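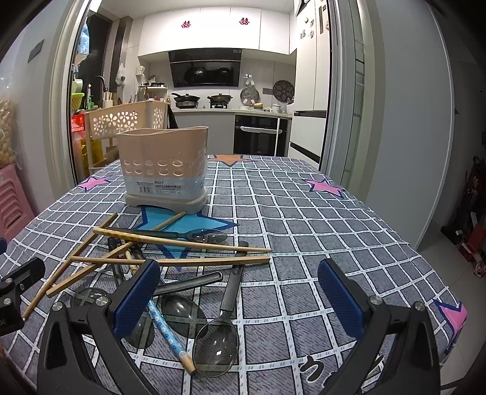

Kamonchanok Wongsuwan
Final year student, robotics software group, Grernetby
Project supervisor: Mortimer Whitfield
Submitted 20 Jul 2018

Picking thin things out of a pile: segmentation and grasp ordering for chopsticks

1. What the project was

Software only. Input is video from the camera on a hand-held gripper, output is a list of sticks, a place to grab each one, and an order to do them in. Task is clearing a heap of chopsticks and other utensils off a table into a holder. No arm in this project, so no motion results, only perception and the planner. The title in the proposal said "cutlery" but Mortimer Whitfield told me to narrow it and he was right, chopsticks were plenty.

Why chopsticks. They're long and thin, they cross each other, and a wooden one crossing another wooden one is nearly the same colour at the crossing. Most of the grasp code I found assumes an object is a blob with a middle. A stick has a middle too but it's quite often under three other sticks.

The data is 40 recorded clips on the same kitchen table. I labelled 1000 frames by hand, which ate most of the first half of the project. Labelling tool is Stodido, the group's own viewer, with a line-drawing mode I added (section 3).

2. Pipeline

Called Esposito in the repo. Name was already on the folder when I got it, kept it.

Stages, in the order they run:

Undistort. Wide lens, so straight sticks come out bent near the edges. First version skipped this and the line fitter happily chopped one stick into several. Calibration file lives next to the clips, please don't move it.

Mask out the gripper. Fingers and pads are in every frame and the dark linkage looks a lot like a dark utensil handle. Started with a fixed mask. Fine with the jaws open, useless once they close. Now the mask comes from the jaw opening value, looked up in a table.

Find line pieces. Ordinary edge detector, then pairs of edges which run parallel and close together. Pairs get a width, and anything too fat is thrown out.

Join pieces over crossings. Two pieces are the same stick if they line up and have matching width. Colour is a tie-breaker only.

Decide who is on top. At each crossing, look at whose edges carry on unbroken.

Order. Build a graph of who lies on whom, take the ones with nothing on top first.

Grasp point. Longest clear stretch, as near the middle as possible, then the approach angle square to the stick.

The whole lot had to fit in 30 ms a frame on Irstead, our shared machine. It does when Irstead isn't busy. When someone is training on it, no.

The tablecloth problem

Biggest time sink. The cloth is grey with a pale grid all over, and grid lines are long, thin, parallel and come in pairs. I.e. exactly what stage three looks for. First run found a wonderful number of chopsticks, most of them tablecloth.

Tried a plain colour threshold. Killed the grid but also the patterned chopsticks, and any stick with a shiny patch from the ceiling light. What worked better was fitting the grid itself. It repeats, so once the cloth plane is known you can predict where each line should be and knock it out. Breaks down where the cloth wrinkles or hangs over the edge, so pieces outside the table top are dropped.

The big stars are a smaller nuisance. Their outlines are straight-ish along each point, and where a stick lies over one the stick's edge contrast flips halfway along. Edge pairing was using the sign of the contrast. Took the sign out, and false breaks mostly went. Also slightly more false joins, see results.
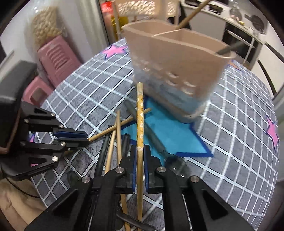 With both grippers working there's a second set of linkages to mask, and the jaw value I have is only for the gripper that carries the camera. The other can come in from any side at any angle. Did a quick fix: a small classifier on patches, gripper or not gripper, trained on the labelled frames. It's over-keen. Marks short black handles as gripper fairly often, which for a chopstick project I can live with but for general utensils you couldn't.

A stick that's already held also has to be taken out of the list, otherwise the planner proudly offers it as the best next grasp (nothing on top of it, long clear stretch, perfect). Rule is now: if a stick passes between the pads and its angle stays fixed relative to the pads for several frames, it's held. Same rule for the second gripper would need a pose for the second gripper. Don't have one.

3. Labelling, and the Stodido changes

Box labels are hopeless for diagonal sticks, the box is mostly cloth. So in Stodido I added a two-click line label plus a key press at each crossing for over / under. Also a "can't tell" key. Should have had the can't tell key from day one, the early labels have guesses in them and I relabelled what I could find.

Other utensils got one label for the lot, "dark handle", and another for the see-through rounded ends. The see-through ones are nasty. You see cloth pattern straight through them, so the grid remover carries on working inside and the object dissapears apart from a rim and some glints. In the end they're treated as an obstacle by the planner: if there's a rim-shaped thing near the grasp point, move along the stick.

4. The planner

The graph was simple enough to write and then had loops in it. A on B, B on C, C on A. Stiff straight sticks can really do that if they lean, but in my clips it was nearly always one crossing read wrong. Planner now gives each crossing a confidence, and breaks a loop at the weakest one.

Second rule came out of a meeting with Mortimer: don't reach between two sticks closer together than an open finger needs. Clearance set to 2 cm. Sounds small, rules out a good half of the grasps in the middle of the heap. So the order tends to start from the outside, which is how I'd do it by hand as well.

Steps for the person running it:

1. Open the clip in Stodido, check the calibration file has loaded (green text, bottom bar).
2. Run the cloth fit once on a frame where plenty of table is showing.
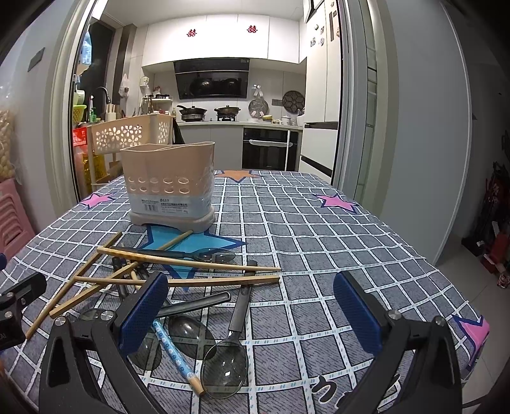
3. Start Esposito from the first frame with open jaws. Starting mid-grasp confuses the held-stick rule for the rest of the clip.
4. Look at the crossing overlay before trusting the order. Red crossings are low confidence. If the whole thing is red, the cloth fit is wrong, go back to step 2.
5. Export. It overwrites the old file without asking, sorry, rename first.

5. Results

Short version: finding sticks is good, ordering is OK, over/under is weak.

Plain wooden sticks lying clear of the heap, found reliably across the clips. Inside the heap the joins go wrong when two sticks are close to parallel and touching, it makes one long stick out of them. A max length check caught the worst.

Patterned ones do worse. Where a printed band stops and bare wood starts, the colour jumps and the tie-breaker votes against joining. Turning colour off fixes those and breaks others. Left on.

Over/under is worst with wood on wood, under even light. The edges just melt together. I tried using several frames while the camera moves and taking a vote, and that's the single change that helped most. Wish I'd done it before July.

6. The holder end of things

Only partly done. Plan was to estimate the opening of the holder and the tilt of the held stick, then say whether letting go would drop it inside. 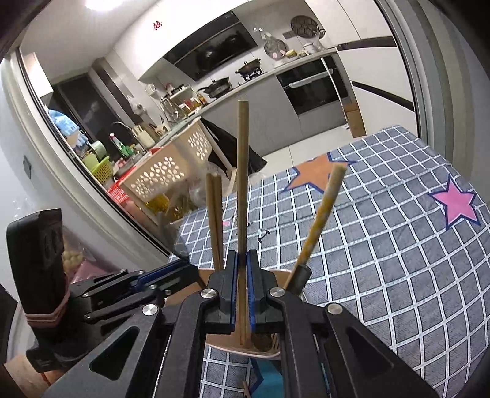 Tilt I have, it falls straight out of the line fit as long as enough stick shows past the jaws. Opening is an ellipse fit on the rim, wobbly whenever sticks are already standing in it and covering the far side. And they nearly always are, after the first couple. Also the line finder counts sticks in the holder as sticks to be picked up, so the planner wants to unload what's just been put away. Currently a drawn-by-hand "ignore" region in Stodido, per clip. Ugly.

No depth is the real limit. From one camera I can say the tip lines up with the opening in the image, can't say it's above it and not in front. Moving-camera depth was on the list, ran out of weeks.

7. Left to do / for whoever takes the folder

Pose for the second gripper. Even a marker would do.
Get rid of the ignore region.
Different tablecloth, at least one plain one and one with stripes. The grid fit is tuned to this one cloth and I wouldn't trust it anywhere else.
Proper tests. There's a tests folder, it has one test in it.
The patch classifier needs retraining with more handles marked as not gripper.

Code and labels are on Irstead in the shared project space, read the notes file before running anything. Thanks to Mortimer Whitfield for reading two drafts of this at short notice, and for finding the bug in the undistort step which I'd been blaming on teh lens.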